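The Quiet Art of Keeping a Gripper Straight

Tia Tindall starts her mornings with a toothbrush, and the toothbrush is not for her. It goes over the ribbed blue pads of a hand-held gripper, ridge by ridge, until the lint comes out in a sad little roll. She keeps the rolls in a jar. The jar is labeled "June" and has been full since the second week.

Tindall looks after the grippers at Arnum, a small outfit that teaches machines to deal with laundry. The tool is a pair of black jaws that a person carries to the clothes. People do the folding, the tools record how they did it, and at some later date a robot arm is supposed to take the hint. What stands between the person and the arm is a good deal of maintenance, most of it involving a very small screwdriver.

She would like it known that denim is the enemy. A T-shirt forgives a jaw that closes a hair crooked. A hem does not. It is several layers of cloth and a ridge of thread, and if one pad meets it before the other, the whole garment pivots and the fold goes off toward the pillows.

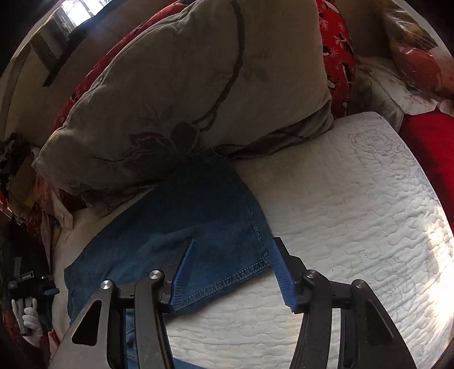

Jaws open over a denim hem. The blue pads are the part that wears.

The pads are held on by angular black fingertip holders, and the holders are where most of the trouble lives. Tighten one too much and the pad bows. Leave it slack and it creeps, a little more with each pinch, until somebody complains that the jeans are "being difficult." Tindall gives a new pad 30 practice pinches on a folded waistband, checks the seating, and does it again. She allows herself to swear at the second check but not the first.

Then come the pivots. Each gripper has four of them across its linkages, and they must all turn with the same lazy ease. Her test is to hold the tool upright, open the jaws and let them close slowly under her thumb. If one side gets there early, she backs off the outer pin a touch and tries again. There is a proper gauge for this, bought from a supplier in Varnorden. It lives in a drawer and is in excellent condition.

Milovan Krasniqi, who wrote the setup sheet, takes a sterner view. His document is called Prastenia, after a village he once got lost in, and it runs to 28 steps. Step 19 reads, in full, "Look at it properly." Tindall considers this the only useful one. Krasniqi considers it a placeholder he forgot to fill in. 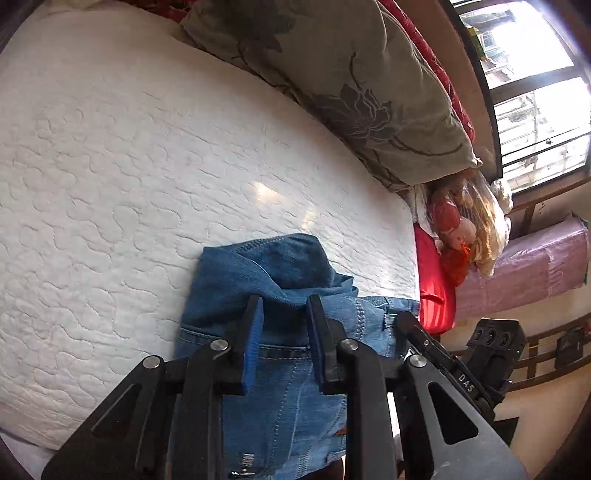 They do agree on where a tool ought to be checked. A workbench is flat and polite, and a gripper that behaves there can still sulk on a bed, where the surface gives and the cloth sinks into the quilting. So the last part of the routine is done on soft ground, with real jeans: close on the side seam, lift, lower, let go. Close on the waistband and do the same. Belt loops are saved for the end, as they catch on everything and put people in a mood.

A tool that passes goes back into service with a dab of yellow paint on its case — Krasniqi's idea. A tool that fails goes to a shelf known as Kneževič, for reasons that predate them both. There were 2 on it when I visited. One had a stiff pivot. The other, as far as Tindall could tell, had nothing wrong with it at all, and she was giving it until Thursday to confess.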